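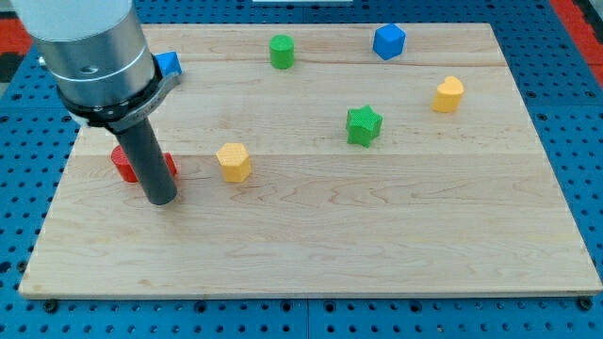
The board at Mellor's, with the arm down beside the red one.

By the time Sheila Blackburn got the kettle to behave, Malcolm Fairclough had already told the young man from Wultik that they couldn't afford it, and then had asked him to go on and show it to them anyway, seeing as he'd driven all the way out from Cerkuta with the thing strapped in like a grandmother.

"It's a trial," said Imad Moussa, who was the young man, and who had the good manners to wipe his boots twice. "You keep it for 14 days. If you don't like it I come and take it home again, and you owe us nothing but the freight."

"And if we do like it?"

"Then it's 188 a month, and I come out whenever it sulks."

Malcolm looked at Sheila over the top of his glasses. They had run Mellor Toys together for longer than either of them had been married to anybody, and she knew that look. It meant he had already made up his mind and would like her to be the one to blame for it. (He had looked at her in just the same way over the van, and over the blue paint for the front door, which she still maintained was a lovely colour.)

The trouble was the sorting. The shapes went out in little cotton bags to kindergartens and to grandparents, and every bag had to be right, and lately the bags had not been right. Malcolm's eyes weren't what they were and Sheila's wrists were worse. In August a child in Dutau had opened her birthday bag to find nothing in it but hearts, and although the mother had written a very kind letter, Malcolm carried it about in his shirt pocket for weeks like a summons.

So Imad laid the maple-coloured board out on the blue table with the holes in it and scattered the shapes on the wood any old how, the star and the heart and the rest of them, and he sat down with his laptop on his knees and a biscuit in his mouth.

"What do we call it?" asked Sheila.

"The brochure calls it the Sorting Companion."

"Good heavens," said Malcolm.

The arm came down out of its corner with a small hum, a long grey finger of a thing with a rounded tip, and it went past the yellow hexagon and stopped just over the wood beside the red piece. It stayed there. Sheila found that she was holding the tea towel very tightly. She was thinking of her father, who used to play draughts on winter nights in the kitchen at home, and who would hold his hand above a piece for so long that her mother would go off and do the ironing and come back again, and there the hand would be.

"Is it stuck?" whispered Malcolm.

"It's having a look," said Imad. "Well, the software is. It's slow on the first day. It'll be quicker once it's seen your colours under your own lights."

"Take your time, love," Sheila told it, and then went pink.

The grey finger dipped, and touched, and began to push, and the red piece slid along the grain a little at a time. Malcolm let out a breath he seemed to have been saving since August. It wasn't fast. Amber Birkett, who came in after school to do the bags and was paid partly in sausage rolls, could have sorted the whole board and eaten her tea in the time it took to shift the one shape. But it didn't rub its wrists, and it didn't hold anything up to the window and squint.

"I'd want it off at 4," said Malcolm. "We shut at 4."

"You can switch it off whenever you like, Mr. Fairclough."

"And Amber keeps her job."

"Somebody's got to tie the bags," said Imad. "It's hopeless with ribbon. I tried it once with 2 bows for my sister's wedding and we had to cut it free."

Sheila poured the tea. She put a cup down in front of Malcolm and a cup down in front of Imad, and stood there with the pot in her hand, watching the arm lift itself and swing back over the board.

"Killian Coste had one of those hay balers on trial," Malcolm said to no one much. "Had it nine years, in the end."

"Drink your tea," said Sheila, and she went to find a pen.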